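Subject: Re: Ward boundary consultation
From: Delia Lagos
Date: April 20, 2022

Hello all,

Great turnout at Purnia Hall! 522 signatures, and the Bateck ward councillors have finally agreed to meet us (I nearly cheered on the bus).

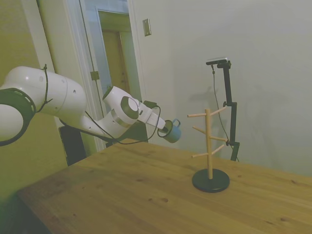 Tadeusz Kaczorowski wrote:
> Do we still object to splitting Ocampo Road
> between 2 wards? The January draft was a mess.

Yes, very much so! The new map is better, but it still puts the school in one ward and its playing field in the other.

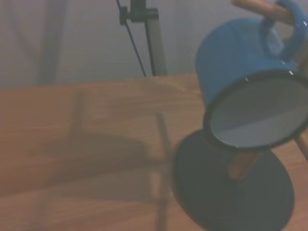
I'd love us to send 100 separate letters before the deadline, in your own words please, as the council lumps identical ones together. Three people have written theirs already – brilliant stuff. 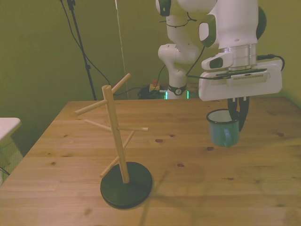
Mug tree and enamel mug

Tadeusz, could you bring the big map?

Delia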